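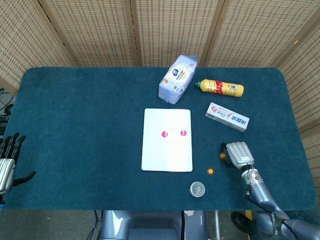 A robot's work table, with a squeeze bottle, a toothpaste box and a little silver tin on top.

Robots have rules, just like your swimming pool does! I work with robots at Garkard, and my favorite rule is the first one I learned: stay out of reach while the robot is switched on. Even a slow arm can pinch your fingers.

We have 3 more. Tie back long hair. Know where the big red stop button is before you start. And only one person gives the robot its jobs, so it never gets two orders at once (at our place that's Vilmos, and he's very bossy about it).

What if something rolls off the table? I leave it there! I press stop, wait for the arm to be still, and then I go and pick it up.

Which rule would you add for a robot in your kitchen?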